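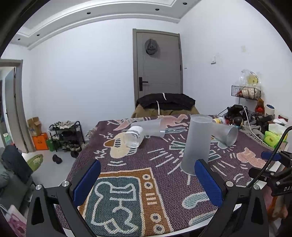
Dayana Cabrera
Recipe Editor, Castaño
February

Print this page | E-mail this page

Calling all home cooks: help us test our stew recipes!

Do you have a big pot, an ordinary kitchen and opinions about beans? Then please cook with us this spring. I'm putting together a new collection of stews and braises for Castaño, and before any of them go out to readers I want them made by people who have never met me and can't call me over to look at the onions.

We have room for 100 testers. You don't need any training, and beginners are very welcome (I'd love to hear from people who have never browned meat before). You do need a working stove, a set of measuring cups and a way to send us your notes.

Each tester gets 2 recipes by e-mail and has until the end of the month to cook them. Make each one exactly as written the first time, even if you're dying to add more garlic - and then tell me you wanted more garlic! We'll send a short form asking how long each step took, what you had trouble finding at the store, and whether the people at your table went back for seconds. Blunt answers are great. My lentil and squash stew was rewritten from top to bottom after our last group told me it tasted like warm water, and it's so much better now.

We pay back your groceries when you send in the receipts, and every tester's name goes in the printed booklet. If you live near Mokville, you're also invited to the potluck when we're done, where we'll all bring our favorite from the batch.

I'd especially like to hear from anyone who cooks without meat or dairy, cooks at high altitude, or feeds a crowd on a small budget.

To sign up, use the contact form and put "Stew Tester" in the subject line. Tell me where you live, how many you usually cook for, and the last thing you made that you were really proud of. Sign-up closes at 5 p.m. on the last day of February.

Recent items
Cornbread in a Cast Iron Skillet
What to Do With Leftover Rice
Readers' Favorite Chowders
Freezing Soup Without the Mess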